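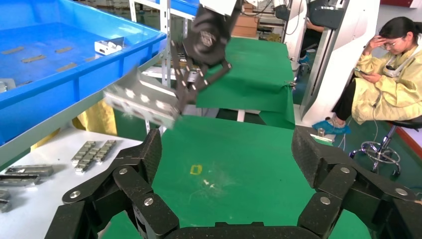
3.2 Laying out the bench

I'll admit I gave very little thought to the table when we started. My head was full of brackets and rails, and where they sat seemed like a matter of taste. Then we ran the first 18 layouts at Pusavum and I kept losing small parts against pale surfaces (silver on white is miserable to look at for a whole afternoon!), so the bench became a part of the study after all.

What we ended up with is simple. Green goes under the working area, because bright metal stands out well on it, and one small yellow outline marks the spot where a part is supposed to end up. Supplies wait off to the side. We borrowed the idea of a marked spot from the Lelis kitting sheets, which use a whole grid of them, but I found a grid fussy and cut it down to one. 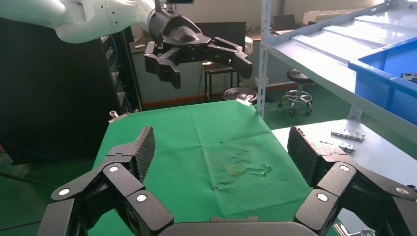
Eynon Hutura

Figure 2. The green work surface with its yellow marker. A small silver metal piece lies near the far edge.

Cloth has its own troubles, and I'd rather own up to them in this section than bury them in the appendix. It wrinkles. You can see a creased patch in Figure 2, right where the marker is, and a crease matters when the part you're putting down is small and light. A little fitting can lean on a fold and look as if it's been set down crooked. We scored placement by eye on a scale of 100, and I took off 10 points for any part touching a fold, which in hindsight was pretty harsh. Section 4 gives the scores both ways.

I also went back and forth on clearing the bench between layouts. A bare surface is easier to score, sure, but real benches have bits sitting at the edges, and I wanted ours to feel like a bench somebody uses. So stray pieces were allowed to stay as long as they kept clear of the yellow outline. In December we repeated 2 of the layouts with everything swept off first, and those are listed separately in Table 3.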